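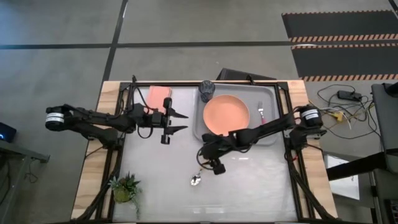

Figure 5. Two-arm table seen from the overhead camera, left gripper open.

5.2 Setting up the place-setting task in Virko

This section covers the object list and the planner limits for a two-arm table. Finish camera calibration (section 4) first.

1. Start Virko and open the Jurden workspace file.
2. Under Perception, load the overhead view. Draw the work area along the inner side of the black rails.
3. Add the tray, plate, cup and spoon as task objects.
4. Mark the potted plant as a fixed obstacle. Set its margin to 43 mm.

Note: The tray and plate overlap in the top view. Set the tray as parent of the plate, or the planner will treat them as a collision.

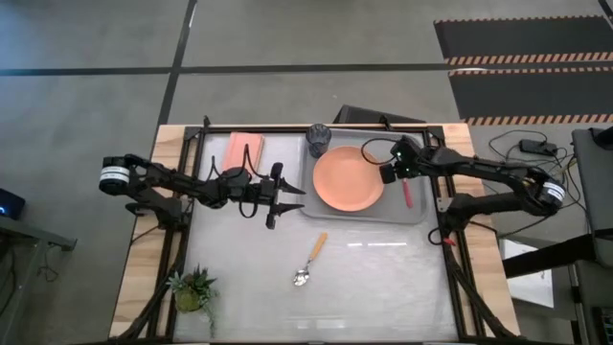
Figure 6. Right wrist over the tray, next to the plate. The spoon lies on the open surface.

5. Under Planning, set the minimum distance between arms to 18 mm.
6. Set the approach speed to 10 percent for the first run.
7. Click Preview and check both paths – the cable loops are not part of the arm model.

Caution: Keep hands off the table while Execute is lit. Preview does not move the arms.

Glare on a glossy surface can split the spoon into two detections. If it does, raise Merge Distance one step and repeat step 3.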